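Chapter 7
Paper for Writing: Sheets, Pads, and the Stationery Trade

Most people handle paper every day and think very little about it. A shopping list is written on whatever is closest. A thank-you note may take ten minutes to choose and two minutes to write. Both are made from the same basic material, and both depend on decisions made by a mill, a printer, and a finisher long before the pen comes out.

This chapter covers writing paper as a finished product. Chapter 6 followed the pulp as far as the end of the paper machine. We now pick up the large rolls that leave the mill and follow them to the desk.

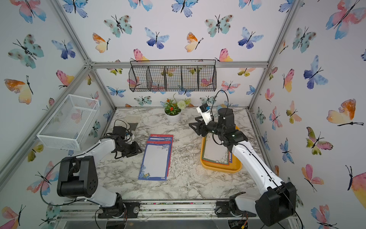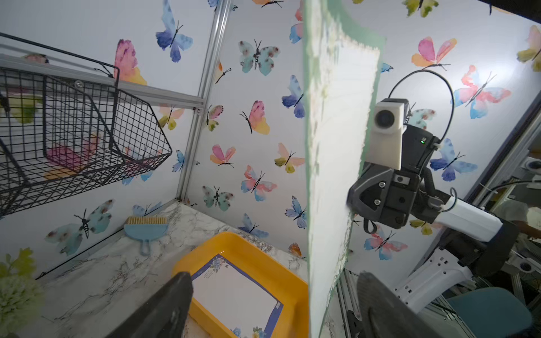
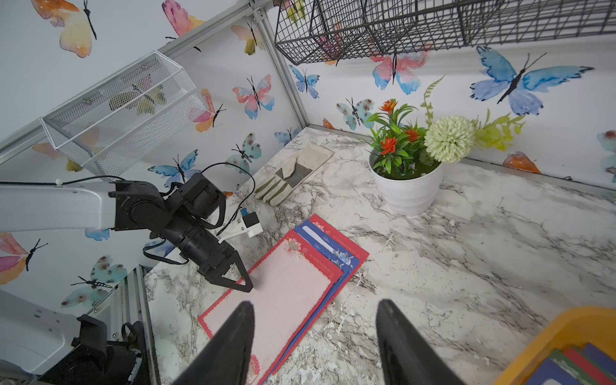
Figure 7.1 Decorated stationery: stacked sheets (first), a card with a pale green floral border (second), and ruled and floral notepads (third).

7.1 What counts as stationery

The word "stationery" comes from "stationer," a bookseller with a fixed place of business, as opposed to a peddler who carried goods from town to town. Stationers sold paper, ink, and pens along with books, and in time the name attached itself to the goods.

In this book the term is used in a narrow sense. It means paper that has been cut, and often printed or bound, so that someone can write on it by hand. Loose letter sheets, note cards, memo pads, and envelopes are all included. Printer paper sold by the ream is left for Chapter 9. Bound notebooks are covered at the end of this chapter, but only briefly, as their construction has more in common with books.

Decorated stationery is a smaller group within this one. A border, a corner flower, or a band of color takes up space that could have been used for writing, and the designer has to decide how much space to give away. A full border on a small card may leave room for only a few lines. A single flower in a corner costs almost nothing. Scalloped borders fall somewhere between the two, and they have the added problem that any error in cutting shows up at once - one side of the pattern looks thicker than the other.

7.2 From roll to sheet

A roll of paper is slit lengthwise into narrower rolls and then cut across into sheets. This work is called converting, and it is often done by a separate company. The converter buys from the mill, and the printer buys from the converter.

The figures in this section come from Fujimoto, a small converting and printing shop in the town of Irnton. The shop runs two cutting lines. A normal order of memo pads is 2000 pieces, and the shop will not take an order below 300, as setting up the press costs the same for a short run as for a long one.

Grain direction matters at this stage. Fibers tend to line up in the direction the paper traveled through the machine. A sheet folds cleanly along the grain and roughly across it. It also curls more readily around an axis that runs with the grain. For a folded card, the grain should run parallel to the fold. For a pad, it usually runs parallel to the glued edge, so that the pages turn without fighting the hand.

Check the grain of any sheet by bending it gently, first one way and then the other. It will resist less in one direction. Thin paper can be tested by tearing, and the straighter tear follows the grain.

7.3 Printing ruled lines and borders

Ruled lines were once drawn by a machine that held a row of pens over a moving sheet. Today they are nearly always printed, in the same pass as the rest of the design. The lines should be dark enough to guide the hand and pale enough to disappear behind the writing. Pale gray and pale blue are common, and on tinted paper a darker shade of the tint is often used.

Kumiko Tsuchiya worked as a finisher at Fujimoto for more than 30 years. In notes written for new employees, she described how she judged a ruled sheet:

"Write one line on it in ordinary pen and hold it at the distance you would read a letter. If you notice the rules before the words, they are too strong. The customer will not tell you that. They will say the paper feels busy, and they will buy another kind."

Line spacing also varies with use. Paper for young children has wide spacing, sometimes with a dotted line in the middle. Letter paper for adults is narrower. Memo pads often have no lines at all, on the theory that a memo is short.

7.4 Padding

A pad is a stack of sheets held along one edge by a flexible glue. The method is simple. Printed sheets are gathered with a piece of board at the bottom of each set, and many sets are piled on top of one another. The pile is squared up, weighted, and brushed with glue along one side. When the glue is dry, a knife is run between the sets to separate them.

Three faults are common. Glue that is too thin creeps between the sheets and ties them together. Glue that is too stiff cracks when the pad is bent. A pile that was not squared before gluing gives a ragged edge, and the short sheets fall out first because the glue never reached them.

Emiko Kinoshita, who designs the Olleo line of letter sets, asks for a trial batch every March, before the main order is placed. She tears every sheet off one pad by hand. A sheet should come away with a light pull and leave no chips of glue on its top edge. Her view is that people forgive a dull design sooner than a torn corner, and she has turned down whole batches over it.

7.5 Weight and surface

Paper weight affects how a sheet feels and how much ink shows through to the back. Cards need enough stiffness to stand up on a shelf. Letter sheets need to fold without adding much bulk to the envelope. Pads can be made from fairly light stock, as only the front is normally used.

Surface is harder to measure. Fountain pen users want a sheet with enough sizing to stop the ink from spreading along the fibers. Pencil users want some roughness, or tooth. A glossy coating makes printed colors brighter but slows the drying of ink, and left-handed writers will smear it. The Zukix note card, studied in detail in Section 7.8, deals with this by coating only the border and leaving the center plain.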